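Arnholm Robotics Club forum > Student projects > Washing-up task

Posted by tzanetos_a
Where we've got to for anyone who missed Wednesday. The aim is still 100 clean demonstrations of the plate task by the end of June. We have 30 I'd keep. The rest have a marker out of view or somebody letting go too early.

Posted by braulio_p
I'd keep more than 30. A bit of fumbling is fine, the policy has to learn to recover from something.

Posted by tzanetos_a
Recovering is fine. Seven of those end with the plate still in the sink, so they aren't demonstrations of anything.

Posted by Rosaire L
Agree with Antigoni on those. I do think we should stick to the clear plate though. Sofia wanted to swap it for a coloured one.

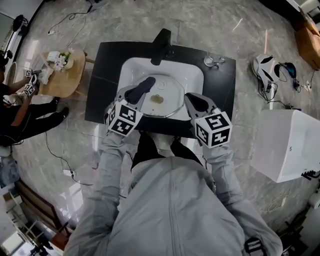 Posted by newstarter647
Do I need to have done the Python sessions before I can help with recording?

Posted by sofiab
You can record without them, you only need the Python for the processing afterwards. Ask Eirini for the sign-up sheet.

Posted by sofiab
And on the plate, I still say swap it. The clear one is hard to pick out in the head view and we're making the first round harder than it needs to be. Do clear as round two.

Posted by Rosaire L
Then we record everything twice. The Kindora brief says household items and doesn't say easy ones.

Posted by braulio_p
Could we split it - half clear, half coloured? Same grippers, same sink.

Posted by tzanetos_a
Not keen, but I'll put it to Mr Bhardwaj. Until he answers, carry on with the clear one and please put your initials in the log.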